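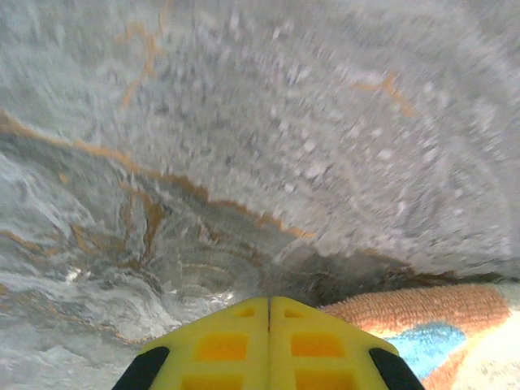 Gray plush fabric with orange and tan streaks.

Call for participants: home laundry diary study

Havuline is a small textile care office in Drirton. We are looking for 40 people who wash clothes and towels at home and are willing to write down how they do it. The study is led by Ximena Ledesma and Mesfin Gebru.

We want to understand why towels become stiff, and what people do about it in normal life. We do not test your skill and there is no wrong way to wash.

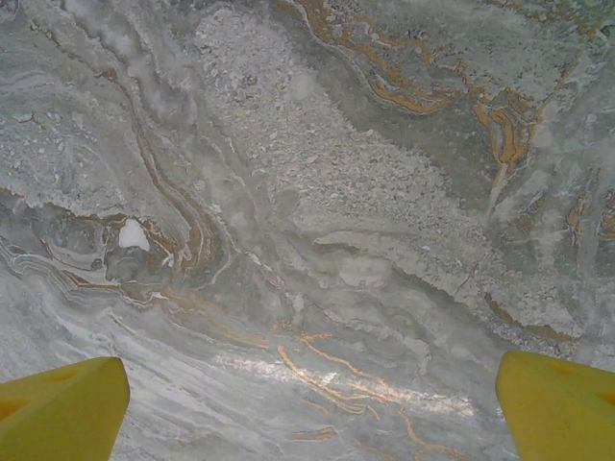
Polished marble, with yellow gripper fingers at both sides.

What you will do

You keep a laundry diary for 12 weeks. After each wash you write the temperature, the soap, how full the machine was and how you dried the things. It takes a few minutes. We also give you two new towels, which you use and wash together with your own.

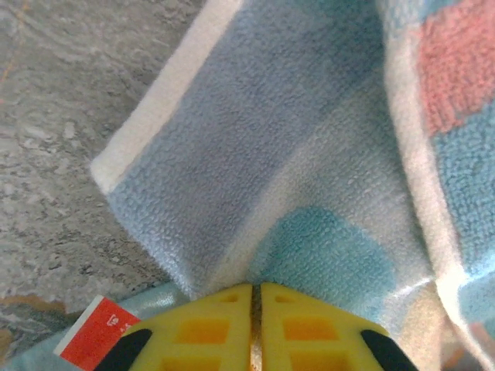

At the end you bring both towels back to our office on Kahsay Street, and Bontu Tilahun will talk with you for almost an hour about your diary. The conversation can be in English, Amharic or Spanish. Please do not iron the towels before you return them.

Who can take part

You must be 18 or older and live in Drirton or Skokullow. You should wash at least once a week, at home or in a shared laundry room. Hand washing is also welcome, we had too few such homes in our last study. If somebody in your home has a skin allergy, please tell us first, so we can choose the soap together.

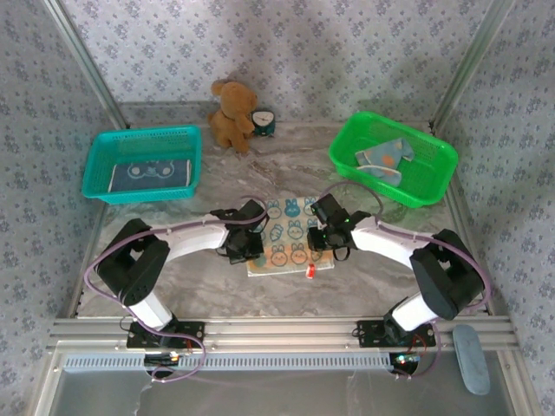

Payment

Each person receives 400 dollars, half after week six and half when the towels are returned. Bus tickets to our office are paid separately, please keep them.

How to apply

Write to Hagos Tufa at the Havuline office by June 1, 2020. Tell us your age, your part of town and what kind of washing machine you have, if any. People who already wrote to us in May do not need to write again.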